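Equipment Planning Assistant (fixed term, part time)
Drakham Garment Handling, Plidthorpe site

We are looking for someone to help us plan and cost the second stage of our robot bench work. The job is mostly spreadsheets, supplier quotes and phone calls, with one day a week on the benches so that you know what you are pricing.

Background

Drakham sorts, hangs and repacks returned clothing for small retailers. Since last spring we have had 2 robot benches at Plidthorpe, where arms are being taught to work with clothes and hangers. The site put 2,671 garments across them in the last quarter. We now have to decide whether to buy more arms, lease them, or spend the money on better grippers and stands for the ones we have. A costed plan has to be with the directors by the end of March.

What you will do

Collect quotes for arms, grippers, wrist cameras, tables and garment stands, and put them into one format so they can be compared.
Keep the equipment register up to date, including spare finger pads and cables – at the moment this is split between three files and a notebook.
Work out running costs per bench: power, servicing, replacement parts and operator hours.
Log stoppages during your bench day and note which part was involved.
Draft the purchase requests. Anything over £800 goes to Clotilde Aubert, who runs operations. Smaller orders are signed off by Noman Rizvi.
Sit in on the Thursday call with Ginimar, our integrator, and write up the actions.

What we need from you

You should have done some buying, stock control or project costing before, in any trade. You need to be comfortable with spreadsheets and able to read a technical data sheet, or willing to ask until it makes sense. Experience with robots is useful but we do not expect it. Ginimar will train you to start, stop and reset a bench safely.

The bench day involves standing for long periods and handling a lot of clothing. Please tell us if you would need the bench set up differently.

Terms

Six months, 22 hours a week, with the bench day fixed and the other hours by agreement. Parking is free. The 100 bus stops at the Kershaw Road gate. Pay is on our grade 4 scale, which Meinir Llewellyn can send you.

How to apply

Send a CV and one page on a purchase you planned or costed – what it was for, what you compared and what you would do differently now. Please mark it for Meinir Llewellyn. Interviews will be held at Plidthorpe and include a short costing task and half an hour at a bench with Obadia Koech.

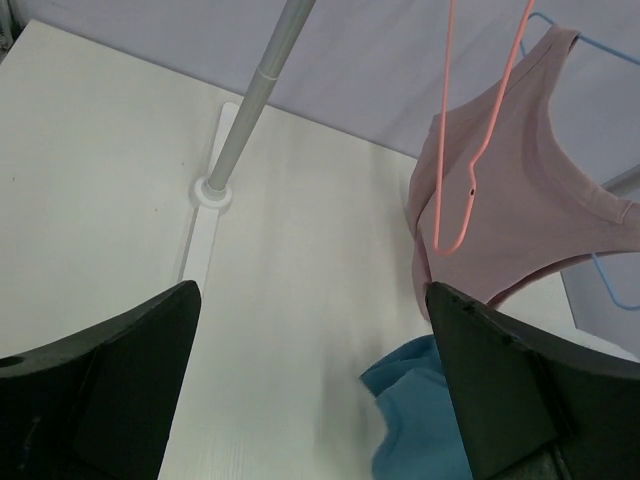 Bench work at Plidthorpe: garment and hangers, seen from the gripper.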